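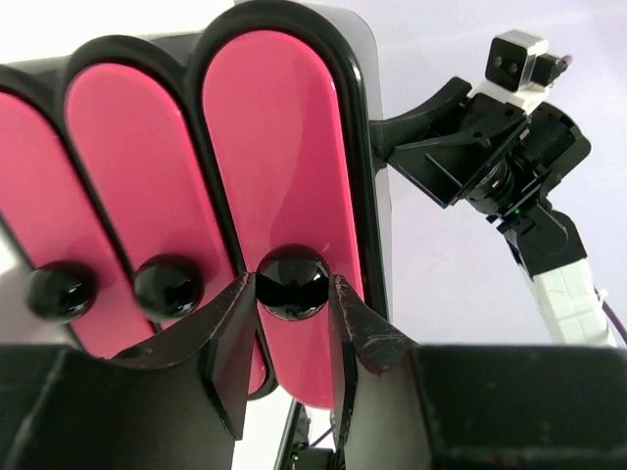

Orla Quinlan asked at our last open day why the arms move so slowly, and whether a visitor could ask for them to go faster. We get that question at nearly every visit. The arms can move a good deal faster than they do when guests are in the building. We hold the speed down on open days so that people can follow each step, and so that the person running the arm has time to talk while it works. Visitors who want to see a task at normal working speed can ask at the end of a session, and we will run it once from behind the screen.

About the Siltham Workshop

The Siltham Workshop is a teaching and demonstration shop for robot handling. We are in Ilesport, on the second floor of the old Dondholm building, above the print finishers. We teach people to set up, run and look after small robot arms, and we open the doors to the public so that anyone who is curious can see the work up close.

We started as an evening class. The first group met in a borrowed classroom with one arm and a folding table, and most of the students worked days in packing or assembly. They wanted to know what was coming to their own workplaces, and they wanted to put their hands on it. The class filled up again the next term, then the one after that, and in time we needed a room of our own.

The room we have now is 592 square feet, which is smaller than people expect. It holds the benches, a parts wall, a safety screen on wheels and a row of stools. Storage and the office are across the hall. We looked at larger spaces on the other side of the harbor and decided to stay put. Students come here by bus after work, and the stop is outside the front door.

What we do

Most of our teaching is short courses. Each one takes a single kind of job and stays with it from the first session to the last: picking up, placing, turning, pressing, sorting. We spend a lot of time on grip. A round, shiny part behaves differently from a flat one, and a gripper that does well with a block may push a ball away before the fingers close. Students learn to come in at the right height, to line up the tips before closing, and to stop and back out when the approach looks wrong.

We also teach work with two arms at one bench. It takes more planning than work with one. Each arm has to stay out of the other's way, cables need slack in the right places, and the person in charge has to watch both sides. We use a camera near the gripper for this, so the operator can see the tips from close by. From a stool, the fingers often block the very spot you want to see.

Beginners do not need to know how to write code. The first course is taught with hand guiding and simple saved positions. Students who want to go on can take the programming course after that, but plenty of people stop at the first one and use what they learned.

Our equipment is used hard. The fingers get scuffed and marked along the edges, and we leave them in service until the wear affects the grip. Students replace the worn ones themselves as part of the care and upkeep session.

Open days

Open days are free and take place through the year. The next one is on 2021-04-28, with an afternoon session and an evening session. The fall open day will be in October, and we will post the date on the notice board and on this site once the course calendar is set.

Each session has 14 places. We keep to that number so that everyone has a clear view of the bench. Booking is by email or by telephone, and we hold a place until ten minutes after the start. If a session is full we keep a waiting list and call people in order.

A session begins with a short safety talk at the door. Bags and coats go on the hooks in the hall. Long hair should be tied back, and loose scarves and lanyards need to come off before you go in. There is a line on the floor in front of the benches, and visitors stay behind it while an arm is powered.

After the talk we show 3 tasks. The first is always a plain pick and place, with the steps called out as they happen. The second is a task with an object that is hard to grip, usually something smooth or curved. For the third we bring in a second arm, and the operator explains what each arm is meant to do before either one moves. The objects change from one open day to the next. We choose things with different shapes and finishes, and now and then a visitor suggests something that we end up using for a course.

Tasks do fail in front of guests. When a part slips or an arm stops short, the operator says what went wrong and tries again. We don't edit the day to hide this. Several of our students have told us that a missed grip was what made them sign up, and that they had come in thinking the machine would do it all by itself.

There is time at the end for visitors to try a hand-held gripper and to guide an arm at low speed with an instructor standing by. Children under 12 may watch with an adult but may not guide the arm. We don't take bookings for birthday parties.

School and company visits

Schools can book a visit on weekday mornings during term. We split larger classes into 2 groups, one at the benches and one across the hall working on paper plans for a task of their own. The groups trade places halfway through. Teachers get the planning sheets a week ahead so that students can start on them in class. We ask that one adult stay with each group at all times.

Company visits are run in a different way. We ask for a short note ahead of time on the kind of work your people do and what you would like to see. If you can send sample parts, please do, as long as they are clean, dry and free of sharp burrs. We will try them on the bench and tell you what we found, including when an arm seems to us a poor choice for the job. We don't sell robots and we take no commission from anyone who does.

Ahonen, the packing firm down the street, was the first company to send a full shift to us. Their people came in small groups over several weeks, and what they asked about most was cleaning, jams and who gets called when a line stops. We rewrote part of the first course after those visits. The session on clearing a stuck part came from them, and it is still taught close to the way they described it.

Who works here

We are a small staff. The instructors all teach, run open days and repair equipment, and whoever answers the telephone may well be the person who meets you at the door. Some of us came from factory maintenance and some from classroom teaching. Two of the present instructors took the beginners' course here before they joined the staff.

During a demonstration there are always two staff members in the room. One runs the arms and the other watches the floor line and answers questions. Either of them can stop the bench at any time, and neither needs to give a reason first. Visitors are shown the stop buttons during the safety talk and may press one too if they see something that worries them. It takes a minute or so to start up again — we would much sooner lose the minute.

Fees

Open days cost nothing. School visits are free for public schools in the county, and other schools pay a small charge that covers supplies. Course fees are listed on the courses page. We keep some places on each course at half price for people who are out of work, and you only need to tick the box on the form to ask for one.

Getting here

Use the Dondholm entrance on the harbor side. The street door on the other side belongs to the print finishers and is locked after five. The elevator is to the left of the stairs and reaches our floor. The workshop has step-free access, and we can lower one of the bench monitors for visitors who use a wheelchair. Please mention it when you book so that it is set up before the session begins.

Parking in the yard is for deliveries only. There is a public lot by the ferry office, a short walk away.

The hall can be noisy when the presses below are running. The workshop door stays shut during demonstrations, so if you arrive late, please knock and wait until the arms have stopped and someone comes to let you in.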